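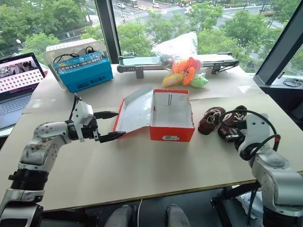 Slide 1. Open shoe box, lid up.

Good afternoon. I'm Asuka Ebihara, and I run the foot clinic at Skundness. My talk is on heel pain in people who stand at work.

Start with the morning question. Does the first step out of bed hurt most? If yes, think plantar fasciitis. If it gets worse toward the end of a shift, look at the heel pad too.

We went through 436 charts at Skundness. Most of these patients had bought insoles before they saw us. Few had been shown a calf stretch.

(Pause. Ask who stretches.)

What we tell them: calf stretch against a wall, 3 times a day. Ice after work if it helps. No barefoot walking on hard floors for now – that includes the kitchen.
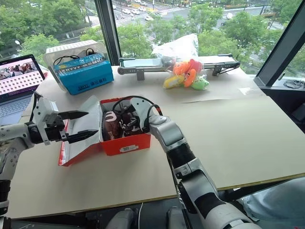

Slide 2. Brown shoes in their box.

Shoes. Firm heel, some cushion, bends at the toes and not in the middle. Price is a poor guide. Try them on late in the day, when feet are bigger.

Injections – keep this short, Kaneko covers them on Tuesday. Send people back if there is numbness, night pain or swelling.

Handout is by the door. Take questions.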